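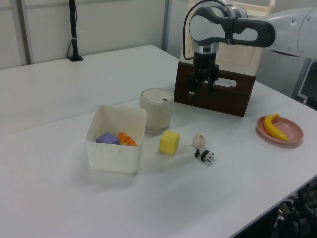
Slide 1. White plastic bin and dark brown wooden box with a handle cutout.

**Storage materials and indoor humidity: notes for the Drostwood talk**
July 24, 2025

Opening (keep short)

- Subject is small storage containers in rooms without humidity control. Archives and museum stores are out of scope.
- Two families of container: those that exchange moisture with the room, and those that don't. Wood and uncoated cardboard belong to the first. Most moulded plastics belong to the second.
- Say early that a lid matters more than the wall material in most homes. People tend to wait for this and stop listening until they hear it.

Slide 2. What relative humidity does

Define it once, slowly. Relative humidity is the water vapour in the air as a share of what the air could hold at that temperature. Cool the air in a closed box and the figure rises, even though no water has been added. Point at the curve, then move on. Don't derive anything.

Wood takes up water as humidity rises and gives it back as humidity falls. It swells mostly across the grain and hardly at all along it. A box made of solid boards will change width through the year while its length stays put. Joints that ignore this open up or split.

Slide 3. The Dumlao basement

- Set of 15 containers on open shelving along an outside wall. Loggers inside each one, plus one on the shelf.
- Logged for 278 days, starting in June. Readings at fixed intervals, clocks checked at both ends of the run.
- Lidded plastic: slow response to the room. Short swings on the shelf logger barely register inside.
- Open plastic: follows the room closely. No surprise.
- Lidded wood: also slow, with the daily peaks flattened further by the walls taking up moisture.
- Open wood: close to open plastic. The walls can't buffer air that is replaced all the time.

Pause here for the chart. The colours are hard to tell apart on an old projector, so name the lines aloud from top to bottom.

Limits to state before anyone asks: one room, one wall, one heating season. Air leakage at the lids was not measured. Three of the loggers drifted and their readings were corrected after the run — the uncorrected traces are in the appendix slides.

Slide 4. Finishes

Varnish slows moisture exchange but does not stop it. Oil slows it less. If only the outside is finished, the inner face still exchanges with whatever air is in the box, and the uneven rate can cup a thin panel. The Stavesell sample boards show this well. Pass them around, and ask for them back before slide 6.

Slide 5. Contents

- Paper and cloth hold moisture themselves. A full box of books steadies its own air.
- Metal and hard plastic hold next to nothing. A box of hand tools gets no help from its contents.
- Silica gel: up to 300 grams was used in the Drullen trial boxes. Mention that it must be dried again once saturated, and that a leaky lid uses it up quickly.
- Don't put damp things in a sealed container of any kind. The water stays in there with them.

Slide 6. Placement

Outside walls are colder in winter, and the air next to them sits at a higher relative humidity. Leave a gap behind the shelf. Keep the lowest shelf off a concrete floor. Both changes cost less than replacing the containers.

If time is short, drop slide 4 and go straight from the basement results to contents. The finish material can be covered in questions.

Likely questions

- Cedar? The smell is a separate matter from moisture. No data from this run.
- Drilled vent holes? Treat the box as open from then on.
- Cardboard? Behaves like thin wood, loses strength when damp, cheap to replace.
- Logger model and settings are on the last appendix slide.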